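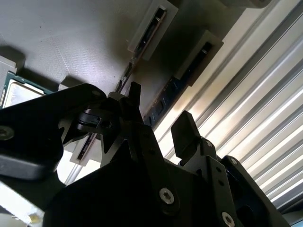 Setting up the PC assembly cell: parts fixture, gripper fingers and wrist camera

Scope

These instructions cover setup of the PC assembly cell on the slatted aluminum table: one arm with a two-finger gripper and wrist camera, one fixed camera, the grey parts fixture and a desktop tower lying open side up. They apply after a finger change, after the fixture has been lifted off the table, or when the chassis type changes. Allow a half shift for the full procedure. If only the fingers have been changed, do sections 2, 3 and 5.

You will need

Metric hex keys, long-arm, ball end on the long side only
Feeler gauges
Straightedge, 300 mm
Antistatic wrist strap and a tested ground point
Lint-free wipes and isopropyl alcohol
The scrap part set (one processor, one memory module, one hard drive, one expansion card)
Teach pendant with service-level login

Do not use production parts for any step below. The scrap set is marked and lives in the drawer under the Wendt controller.

1. Isolate and clean

1.1 Send the arm to the park position and drop it out of automatic. Lock out the controller and hang your tag.

1.2 Wait for the gripper supply to discharge before touching the fingers. The indicator on the Cendau power module goes dark when it is safe.

1.3 Wipe the fixture, paying attention to the insides of the slots. Fibres and plastic shavings collect at the bottom of the memory slots and hold a module up on one side. A module that sits high will be gripped low, and will then reach the board high.

1.4 Wipe the table slats where the fixture feet land. Check them with the straightedge.

2. Check the gripper hardware

2.1 Put a key on each socket-head bolt in the gripper body and confirm it is tight to the value on the cell card. Start with the bolts on the central body plate. Replace any bolt with a rounded socket; do not reuse it in another position.

2.2 Check the smaller fasteners on the finger brackets. These are dark finished and easy to miss under the cell lighting, so work by touch and use a headlamp.

2.3 Close the fingers by hand with the drive released. The gripping faces should meet squarely. If a feeler gauge goes in at the tip and not at the root, the finger is bent or there is debris behind its mounting face. Take the finger off, clean both faces and try again before you order a new one.

2.4 Inspect the fingertips for burrs. A burr will mark the edge of a memory module and can lift a contact. Dress it with a fine stone, with the finger off the gripper.

2.5 Check that the wrist camera cable has slack through the full rotation of the last joint. Tie it at the two existing points only. A third tie will work loose the connector.

3. Wrist camera

3.1 Restore power, stay in manual at reduced speed, and bring up the wrist camera on the pendant.

3.2 Jog over the chassis until the fingertips point at the memory area of the board. Both fingers should be in view along with the whole processor socket. If a finger hides the socket, the camera bracket has slipped. Loosen, reset against the dowel and tighten.

3.3 Open the socket load plate fully before you go further. A half-raised plate is the most common cause of a false fault at this station, and it will also catch a finger during the approach.

3.4 Move loose cables clear of the approach path by hand. Any cable crossing between the gripper and the memory slots must be tucked down or tied back to the chassis. The arm has no means of noticing a cable until it is pushing on one.

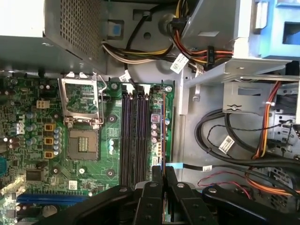
Written by Vasilică Stoica
Cell maintenance, Weltholm
Updated Sunday, January 18, 2026

4. Locate the chassis and fixture

4.1 Lay the tower down with the open side facing up and the front bezel toward the operator side of the table. Push it against the stops. It should not rock. If it does, look for a case foot sitting on a slat edge.

4.2 Set the fixture on the table to the left of the tower, on its dowels. Tighten the clamps by hand, then a quarter turn with the key. Overtightening bows the plastic and closes up the slots.

4.3 Load the scrap set. The hard drive stands upright in its caddy. The processor goes in the square recess, heat spreader up. The expansion card stands in the slot on the tower side.

4.4 Lift each part out and replace it by hand. It should come out with light finger pressure and no twist. A part that drags by hand will drag in the gripper, and the arm will record it as a grip fault.

4.5 Check for clearance between the caddy arms and the gripper at the lowest point of the processor pick. Jog it; do not trust the simulated path after a fixture change. 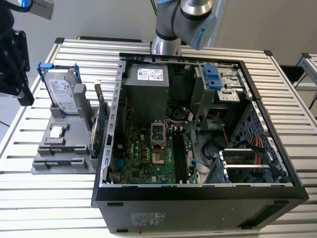 Tower and loaded fixture on the table, side panel off.

5. Teach the reference points

5.1 Open the station program in Trilex and select Reference, then Fixture. The program asks for 8 points. Touch each one in the order given on the pendant. The order matters to the fit and the software does not check it.

5.2 Repeat for the chassis. Use the screw heads fixing the board as targets. Do not use the socket frame, which moves with the lever.

5.3 Save, then reload the program. The new frame is not active until the reload.

5.4 Compare the result with the previous entry in the log. The fixture checksum for the current layout is 3,129 and the chassis checksum is 2,270. A different value means the wrong layout file is loaded. Correct the file and repeat 5.1.

6. Dry run

6.1 Run the pick sequence in manual with the scrap set, one part at a time, stopping above the chassis each time. Watch the part in the fingers. It should hang square.

6.2 Run the memory approach with the module held and stop short of the slot. Look along the slot from the bezel side. If the module is off to one side, adjust the chassis frame. If it is tilted, go back to 2.3.

6.3 Run the full sequence 2 times at reduced speed with no operator input. Any stop, including one that clears itself, resets the count.

6.4 Remove the scrap set, return it to its drawer and sign the card.

Faults seen after setup

Grip fault on the processor only: recess dirty, or processor seated on one corner. Clean and reseat.

Grip fault on every part: finger drive not re-engaged after 2.3.

Socket not found: load plate not fully open, or glare on the metal. Check the plate first, then turn the table lamp away from the chassis.

Position drifts over a shift: fixture clamps. Check that they were tightened after the dowels were seated. The clamps are due for replacement in March; until then, check them at every shift change.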